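Who Washes Up? A Study of Shared Kitchens in Berhe Hall

Trilok Kanaujia
Household Economics, second-year project
January 2001

1. Why this subject

My first proposal was on national savings rates. My adviser read it and asked whether I had ever saved anything. We settled on dishes.

Berhe Hall has 7 shared kitchens, each with a written cleaning schedule taped to the refrigerator. The schedules are handsome. One is laminated. I wanted to find out whether a written schedule has any bearing on who ends up at the sink, and whether people who pay into a common fund for soap and sponges feel they have already done their part.

2. Method

I handed out a two-page survey in August, during move-in, and a second one at the end of the fall term. Of the 196 residents, 40 returned both. I also asked for kitchen diaries, in which a resident wrote down every time he or she washed something that belonged to somebody else. This produced 469 entries, a good many of them bitter.

The diaries have an obvious weakness. A person who keeps a record of his own good deeds will do more of them, or at least write down more of them. In the Jemelen Wing kitchen the diaries claim more washing than that kitchen has dishes. I left those entries in and marked them with a star.
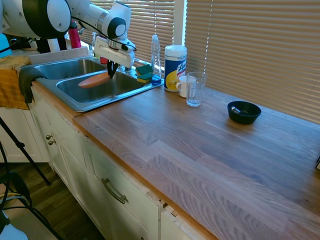 Figure 1. Double sink with sponges and dish soap at the back edge.

3. What people said

Nearly everyone described themselves as doing "a bit more than my share." Only two people admitted to doing less, and one of them asked me to change it later. I did not, but I have kept the name out.

The soap question was more interesting. In kitchens with a common fund, residents used more soap and complained about it less. In kitchens where each person bought a bottle, the bottles had initials on them, and in one case a line drawn in pen to show the level. The person who drew the line told me it was not about the soap.

I had expected the size of the sink to matter. A single sink fills up and somebody has to deal with it before they can get a glass of water. With two basins there is always one left to use, so the other can be treated as storage.

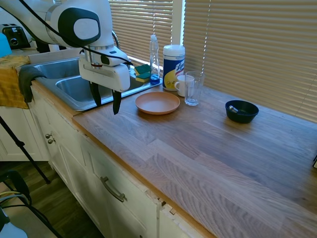
The diaries back this up to a point. Residents with double sinks wrote of dishes "soaking" far more often than residents with single ones, and they used the word for things like a dry cereal spoon. Borketti (the author of our course reader, chapter four) calls this kind of thing deferred labor. My roommate calls it something else.

4. The schedules

Schedules were followed closely for the first two weeks. After that, most kitchens fell back on a system in which the person with the lowest tolerance for mess did the work and then mentioned it. The laminated schedule did no better than the others, though it was easier to wipe clean.

Ekent House, next door, dropped schedules entirely and gave each resident one plate, one bowl and one mug. I was allowed to interview four people there. They liked the arrangement, except when they had company. 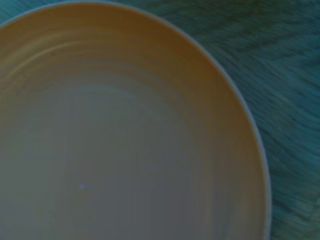
The limit on dishes seems to work by making the dirty one and the next one the same object. You can put off washing, but you put off supper with it. Three of the four said they now washed right after eating. The fourth had started eating out of the pot.

5. Problems with the study

Forty people is not many, and they are the forty who return surveys, who may also be the ones who do dishes. I did not ask about dishwashing at home before college, and I should have. I also live in one of the kitchens studied. My own diary is included, without a star.

6. Suggestions

Berhe Hall could try the Ekent rule in one kitchen for a term and compare it with the rest. I would also drop the schedules, or at least stop laminating them. The common soap fund should stay. It costs very little and it has put an end to the pen marks.

Copies of both surveys are in the appendix, along with the diary form. The second page of the diary form has question five printed twice. Most people gave two different answers.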